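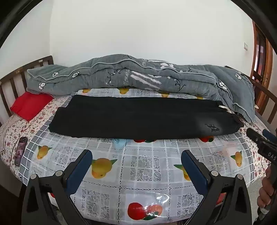

4.2 What counts as finished. Most conscientiousness scales ask people whether they finish what they start, and most people, being fond of themselves, say yes. Our 691 respondents in Plinstead and Zallville were no exception. We therefore asked a second question, which was what "finished" looks like, and here agreement fell apart. With laundry, one camp would accept the black pants in Figure 3, folded lengthwise and laid flat, as a job done; the other would not rest until they were in a drawer. Both camps gave themselves top marks.

Kahraman and Wosell (see Section 2) treat such gaps as noise. We doubt it. Among the 20 households interviewed in September, 17 contained two adults who defined a finished chore differently, and in 5 of these each adult privately rated the other as careless. Self-ratings stayed high throughout – the scale seems to measure loyalty to one's own standard, whatever that happens to be.

Figure 3. Black pants, folded lengthwise, on a patterned plastic tablecloth. Photo: Ozan Yurt.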